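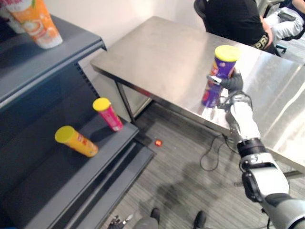
Mixed-Material Snack Packaging and Household Sorting in Hidside
Student Project Report
Submitted by Witold Dudek and Remigiusz Wysocka
Department of Environmental Planning, Govorley College
Jul 28, 2022

8 shares
3 comments

Summary

This report presents the results of a student project on how households in the Hidside district sort packaging made of more than one material. The project covered 21 households over a period of eight weeks. It looked at paper-based snack cans with plastic lids, coated paper cups, padded mailing envelopes, and foil-lined pouches. The authors interviewed an adult in each household, reviewed the printed guidance available to residents, and carried out a sorting exercise using a fixed set of 200 items.

The main finding is that residents treat mixed-material packaging with more care than the authors expected, and that much of this care is spent on the wrong step. Most residents rinsed or wiped items thoroughly. Few separated the parts. The printed guidance gives a full paragraph to rinsing and one short line to separation, and the authors believe the two facts are connected.

Background

Hidside is served by a single collection company, Sowa, under an agreement with the town of Flumurlow. Residents receive two bins, one for general waste and one for mixed recycling. Glass is taken to drop-off points. There is no separate collection for food waste, although the town has stated that one is being studied.

Packaging made from one material is easy to place in this system. A steel food can goes in the recycling bin, and so does a cardboard box. Difficulty begins with items in which materials are joined. A typical snack can of the tall, round kind may have a paperboard body, a metal base, an inner lining, and a plastic lid. The lid comes off by hand. The base does not come off without tools, and the lining cannot be removed in a home kitchen at all. A resident who wishes to do the right thing has to decide which material "counts."

Different towns answer that question in different ways. In Flumurlow, the current rule is that the lid should be recycled with plastics and the body placed in general waste. In the neighboring town of Govorley, where the authors study, the body is accepted with paper on a trial basis. Residents who have moved from one town to the other tend to carry the old rule with them. This was mentioned in several interviews without any prompting.

Purpose and Scope

The project was designed to answer the following questions:

Where do residents of Hidside place common mixed-material packaging?
What sources do they rely on when they are unsure?
Does the printed guidance match the way residents describe the items to themselves?

The project did not attempt to weigh waste or to measure what happens to it after collection. Sowa declined a request to visit its sorting facility during the project period, citing repair work on the main line. The authors accept this as reasonable, and note that the visit would have strengthened the section on outcomes, which has been left out of this version.

Method

Households were recruited through notices at the Hidside branch library and at the community center. This method favors people who already take an interest in the subject, and the results should be read with that in mind. An effort was made to include renters as well as owners, and households with and without children. No payment was offered.

Each household took part in one interview lasting about 21 minutes. Interviews were held in the kitchen where possible, as the position of the bins proved to be a useful topic in its own right. Remigiusz Wysocka conducted the interviews and Witold Dudek kept the written record. Residents were asked to describe the last time they had been unsure about an item, what they did, and whether they had thought about it afterward.

The sorting exercise followed the interview. Residents were handed clean, empty items in no special order and asked to place each one in a tray marked "recycling," "general waste," or "don't know." They were told that parts could be separated if they wished. They were not told whether a choice was correct until the whole set was finished. The same set was used throughout, and worn items were replaced with matching ones.

Results

Residents placed single-material items correctly in nearly every case. The exceptions were mostly glass jars, which some residents placed in recycling even though they knew about the drop-off points. When asked, they explained that the tray had seemed the closest match.

Mixed-material items produced a different pattern. Padded envelopes were almost always placed in general waste without hesitation. Foil-lined pouches were treated the same way, although a few residents remarked that the foil "looked like it should be good for something." Paper cups caused disagreement within households. In one case a couple asked to place the cups separately so that their answers would not be combined, and the authors agreed to this.

Snack cans caused the longest pauses. Residents turned them over, looked at the base, and in many cases tapped it to hear whether it was metal. The most common outcome was to place the whole item, lid attached, in recycling. The next most common was "don't know." A smaller group removed the lid and sorted the two parts as the Flumurlow rule requires. All but one of the residents in this group had looked up the rule at some point in the past year.

The "don't know" tray deserves a comment. Several residents asked whether they were permitted to use it, even though it was plainly marked and had been explained. It appears that residents feel some pressure to give an answer, and the same pressure may exist at home, where no third bin is provided.

Sources of Guidance

Residents were asked where they would look for help. The answers fell mainly into these groups: the label on the item, another member of the household, the town leaflet, and the internet. The label was named most often and was also described as the least helpful. Residents complained that symbols were small, that they referred to only one part of the item, or that they carried the words "check locally."

The town leaflet was last reprinted in September of the previous year. It is a folded sheet with a list of accepted items on the inside. Most households had kept it, often on the side of the refrigerator. The list is arranged by material. Residents, however, spoke of items by use. They said "chip can," "coffee cup," or "the mailers," and did not think of these as paper, metal, or plastic until asked. A resident looking for a snack can in the leaflet has to know already what it is made of before the leaflet can help.

Kitchen Layout

Although it was not part of the original plan, the authors recorded where bins were kept. In homes where the two bins stood side by side, residents reported making a choice at the moment of disposal. In homes where the recycling bin was in a garage or shared hallway, items were gathered on a counter or in a bag and taken out together. Residents in the second group said that sorting was "done in batches" and that doubtful items tended to travel with the rest.

Limits of the Project

The sample was small and was drawn from people willing to discuss waste with students. A sorting exercise in front of visitors is also unlike ordinary life. Items in the exercise were clean, and several residents pointed out that a greasy container would have changed their answer. The authors had intended to return to a number of households for a second interview, but this was not possible before the end of the term.

Recommendations

The authors ask the town of Flumurlow to consider rearranging the leaflet by type of item, using the names residents use. An entry for snack cans should state that the lid is to be removed and where each part is to be placed. The line on separating parts should come before the paragraph on rinsing.

The authors further suggest that Flumurlow and Govorley publish a short shared notice listing the items on which their rules differ. New residents could receive it with their first service letter.

A copy of this report has been sent to the Hidside branch library, where it may be read at the desk. The sorting set has been kept by the department and may be borrowed by other student groups on written request.

Acknowledgments

The authors thank the households of Hidside for their time, and the staff of the community center for the use of a storage room.

Contact: Department of Environmental Planning | Copyright 2022 Govorley College | Back to top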